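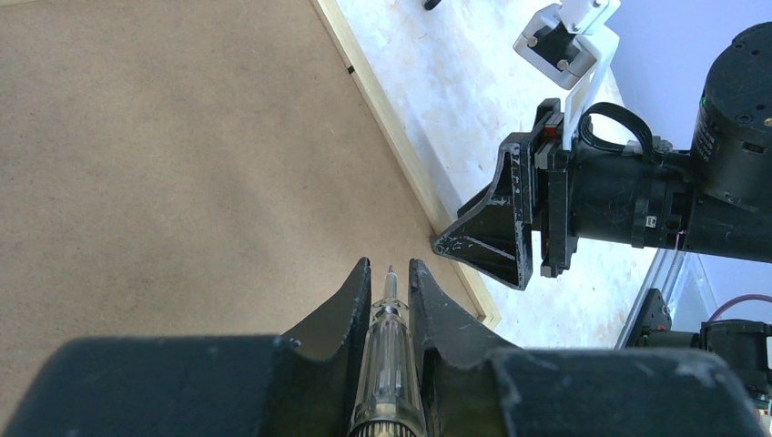

16 Mar 2024

The comparison of finger designs at the Brutville workshop resumed this week, following a pause for most of February. Two sets of fingers were under consideration: the tall, angular pair supplied by Alexiou and the shorter Wultametti pair, which had served as the standard until now. The test object was a screwdriver with a clear plastic handle, to be held upright with the tip above the fingers.

The Alexiou fingers held the handle securely at low force. Their narrow channel guides a round object toward the center, and small errors in approach were corrected as the fingers closed. The surfaces are already scuffed - a matter of appearance, in my judgment, although I intend to watch the inner edges.

The Wultametti fingers required a slower approach and a higher force setting. They remain the better choice for flat parts.

The clear handle also presented a difficulty for the wrist camera. Against the light brown fiberboard its outline is faint, and the Istby controller twice reported an empty grip. Raising the exposure from 600 to 1000 reduced these errors but did not remove them.

The handover between the two arms will be tested next, with the same screwdriver and the same settings.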